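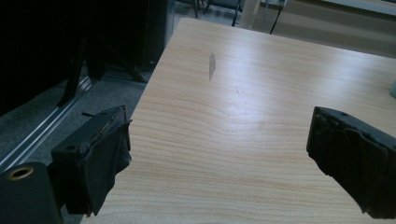

Let the table get scratched

My mother kept a plastic cover on the dining table for most of my childhood. It came off for Easter, for weddings and for one visit from a bank manager. When she sold the house, the table looked new. The buyer of the table was very pleased with it. We had eaten on plastic for all those years so that a stranger could have a nice surface.

I have been thinking about this since I bought a table of my own in May. The shop, Janevski, sells good plain furniture, and I paid $763 for it, delivery included. With it came a care booklet. I was told to use coasters, felt pads, placemats and a certain kind of oil, and to keep the table out of direct sun. I was offered a five-year surface plan on top of that. The plan covered stains and heat marks but left out what the booklet called "gradual wear," meaning the table being used.

I turned the plan down. A friend, Anika Baptiste, thought this was foolish. She has two small children and a table she has already had sanded once. Her point was that a dining table costs a lot of money for most families, and people who say they don't mind damage can usually afford to replace things. I take that seriously. Anyone who saved for a year to buy a table has every right to put a cloth on it.

My complaint is with the idea that the table is spoiled once it has a mark. We have come to treat the day a thing arrives as its best day. Every day after is a loss to be slowed down. That makes sense for a car you plan to sell. It makes little sense for a table you hope to keep until you die.

Arben Pavlović repaired furniture in Turnov before he moved here, and he now has a shop two streets from me. I asked him what people bring in. Most of it, he said, is loose joints and broken chair legs. Next come finishes ruined by the wrong cleaning product. Ordinary scratches are far down the list, and he often tells the owner to leave them alone. Refinishing a large table at his shop costs $600, and he would prefer to spend that time on a chair someone can't sit in.

There is also the matter of guests. I have been in homes where a coaster arrived under my glass before I had put it down. The hosts were kind people, but I spent the evening watching my elbows. A child doing homework at that table would have to do it on a mat, and would probably go and do it on the floor.

So wipe up spills. Tighten the bolts once in a while. Put something under a hot pan. Beyond that, I would let the thing be a table. My mother, who is eighty now, eats at a small one in her kitchen with no cover on it, and she leaves her knitting needles all over it.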